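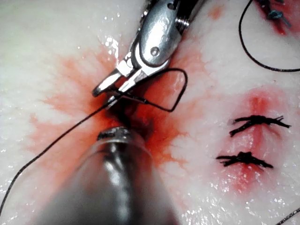
*Thread held in the jaws.*

07/05/2010

I had my gallbladder out this spring and I'm fine. I ate a hamburger over the holiday weekend with no trouble. The operation took up one morning of my life and the bills have taken up most of the time since, so this post is mainly for people in Callum who have something scheduled at Dalisay and want to know what shows up in the mailbox afterward.

I have a plan through work with Diten. The deductible is $3,000 and it starts over every January. I hadn't used any of it this year except for one office visit, so I knew going in that a good part of the cost would be mine. I had that much set aside. I had not set anything aside in the way of patience.

The first thing that came was a thick envelope from Diten with "This is not a bill" printed on it. I got five of those before I got a bill. They are called explanations of benefits. Each one has a column for what was charged, a column for what the plan allows, and a column for what you may owe. The first column is a big scary number and you can ignore it. The last column is the one to circle.

Keep every one of these. I threw out the first one thinking it was junk, and then had to ask for a new copy, which took two weeks.

**The order things came in**

Explanations of benefits, for three weeks. Then the surgeon's office, $900, which matched the paper from Diten to the dollar. I paid that one the day it came. Then nothing for a while. Then the hospital, and then, on the same day as the hospital bill, something from a company called Brustik that I had never heard of. They wanted $1,020.

I almost paid it. It looked like all the others, with a tear-off slip and a window envelope, and by that point I was used to opening mail and writing checks. My husband asked what Brustik was and I couldn't tell him.

Brustik does the billing for the anesthesia group. The anesthesia group isn't part of the hospital, although they work there every day and I met one of them in the hallway in his socks and clogs. They send their own claim. Somebody had typed my member number with two digits switched, so Diten had never seen the claim at all, and Brustik was charging me as a person with no insurance.

I called Diten first. That was a mistake. They had no record of anything and told me to call Brustik. Brustik told me to have Diten call them. Diten doesn't make outgoing calls of that kind, or the person I had didn't think so. On the fourth call I asked the woman at Brustik to read me the member number she had on her screen, and there it was.

She fixed it while I was on the phone. Then we waited a month for it to go through. While we were waiting I got two more notices for the full amount, the second one on pink paper. I called again and they said to disregard them. I wrote down the name and the time and kept the pink one too.

My share came out to $200.

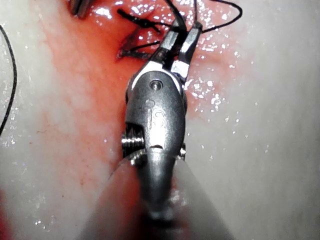

*Instrument and a sutured incision.*

**What I'd do differently**

I'd ask for the list of who will be billing. I asked the hospital what the surgery would cost and they gave me a figure, and the figure was right, but it was only the hospital's part. When I went back in to pay at the window I asked the clerk whether there was a list of the separate groups, and she pulled one out of a drawer. It's a half sheet. Surgeon, anesthesia, pathology, radiology, with a phone number for each. You can have one if you ask. They don't put it in the folder.

I'd also get a notebook. I used the backs of envelopes for the first few calls and couldn't find them when I needed them. Now I have a spiral notebook with the date, the number I called, who I talked to, and what they said would happen next. The last part matters most. When you can say "you told me this would be done in ten business days," people go and look.

And ask for the itemized bill. The one they mail is a single page with four or five lines on it. The itemized one ran to several pages and I read it at the kitchen table with a ruler. I found a charge for a second night. I only stayed one. They took it off without any argument, though I had to mail them a copy of my discharge sheet, and I was glad I still had it under a magnet on the refrigerator.

**Paying over time**

The hospital will let you pay monthly with no interest if you call before the due date. It isn't printed on the bill. I'm doing that with my part and the last payment is in September. I could have paid it at once, but the water heater is from the year we moved in and I'd like to have something left if it goes.

You set it up over the phone with patient accounts. They'll ask how much you can manage and you should have a number ready. I said the first one that came into my head and she said that was fine, which makes me think I could have gone lower. Get it in writing. Mine came as a one-page letter with a signature line at the bottom, and one copy goes back to them.

Pathology still hasn't billed me. I called and they say the account is at zero. I'm leaving the folder on the desk until the end of the year anyway. 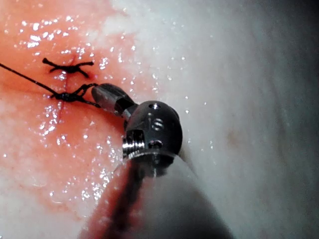
Marjatta Huttunen writes: the pathology bill at Dalisay took seven months to reach me, so don't put that folder away. It went to my old address first and by the time I saw it there was a late fee on it. They dropped the fee when I called. Also, ask them for the date the claim was filed with your insurance. Mine had been filed late, and Diten said that part couldn't be passed on to me.

Thank you, Marjatta. I didn't know there was a deadline on their end. I called this morning and the claim was filed in time, so I suppose I'll owe whatever it turns up as. I've added the date to the notebook.

A couple of people have asked me by e-mail about the food. I was told to go easy on fat for a few weeks and I did, mostly toast, rice, chicken and canned peaches. Coffee was all right from the second day. I'll post the rice soup when I find the card.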